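# Budgeting for a two-arm snack packing setup, what am I forgetting?

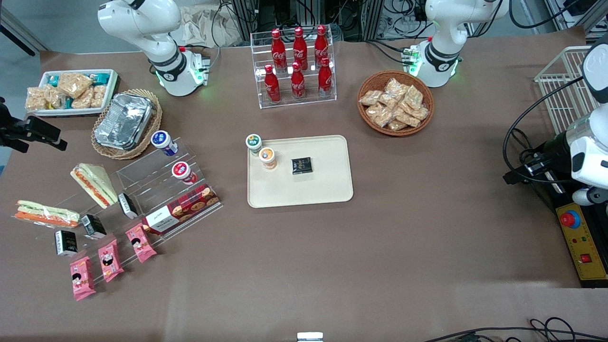
Is it cheaper to buy two single arms or one matched pair? For us the matched pair came out cheaper once a shared controller and one set of training were counted, even though the sticker price was higher.

That is as far as I have gotten by myself, and I would like a second opinion on the rest before I send numbers upstairs. We put together meeting trays for offices: a sandwich, a drink, a yogurt or pudding cup, crackers, something sweet. The order goes on one tray and the tray goes out the door. We pack two shifts and we are always short on the early one, which starts at 5 a.m.

I have a quote from Vedholm for the pair with grippers and mounting, and a separate line of $3738 for "commissioning and accessories" with no breakdown. Pistus quoted lower but left out the grippers. Our menu changes in November and I would rather not pay for setup twice. What else should be in the budget, and is that accessories line normal?

**Suqin Cheng**

---

**Vega Carrasco**

Ask Vedholm to split that line before you do anything else. Commissioning is a service and accessories are parts, and they should not be on one line. When I bought for a bakery depot, the combined line turned out to include travel, a day of training and a spare cable set we could have ordered later.

Things I would add to the budget:

- Fingers or pads for each type of package. Bottles, flat packets and soft sandwiches are three different grips. You may get by with one gripper body, but not with one set of pads. Wrapped sandwiches will be your slow item, so have them tested first.
- Stands, risers and baskets that always go back to the same place. These are cheap, but buy doubles so one set can be washed while the other is in use. Packets piled in a basket are harder to pick than packets standing in a row — ask both companies to quote for the way you really store them.
- A table cover that does not shine, and spares of it.
- Emergency stops where a person can reach them from either side of the table.
- Electrical work. We needed a new circuit and it took three weeks to get someone in.
- Menu changes. Get a fixed price per new item, in writing. If you switch in November, hold off on final setup until the new packaging is in your hands.

I would also keep some $2000 aside for the first year and not tell anybody it is there. Ours went on pads and a replacement power supply.

On Pistus leaving out the grippers: get the full number before you compare. A quote without grippers is not a lower quote.

---

**Đặng**

We rented first. Four months, then bought. It cost more overall but we found out our table was too shallow for two arms before we owned them. Measure with the arms stretched out, not folded.

---

**Brullo**

just get one arm and see how it goes. two is twice the trouble

---

**Suqin Cheng**

Thank you. I called Vedholm on Wednesday and they are sending the split. Training is in there, so that part at least is not extra. Pistus does not rent. I am still waiting to hear about a price per new item from either of them.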